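Two grippers, one arm

10 November 2018

I finally got both grippers onto the same arm. The Clallel is the one I have used since July. The Wojcik is on loan and has to go back soon, so I kept the tests short.

Bottles first. Both picked them up without trouble at the default force. The Clallel closes faster, but the Wojcik was easier to set up and its cable stays out of the way of the wrist joint. I ran nearly 1,000 open and close cycles on each and neither one drifted enough to matter.

Thin plastic sheet is harder. The fingers have to come almost fully together, and the Clallel stops a little short unless you home it again first. I changed the closing limit in the controller and that fixed most of it. The wrist camera has trouble with clear material, so I gave up on finding the edge automatically and went with a handover.

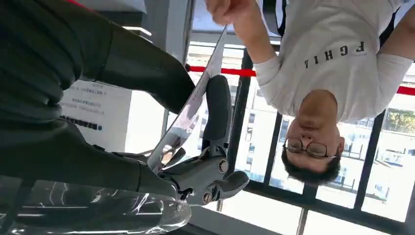
Plastic sheet at the gripper, from the wrist camera.

The Wojcik costs 3,250 with the mount. I'm keeping the Clallel for now.

Comments

Wendell Pettigrew: Did you try rubber pads on the fingertips?

Demetrius Lindqvist: What rate are you running the camera at?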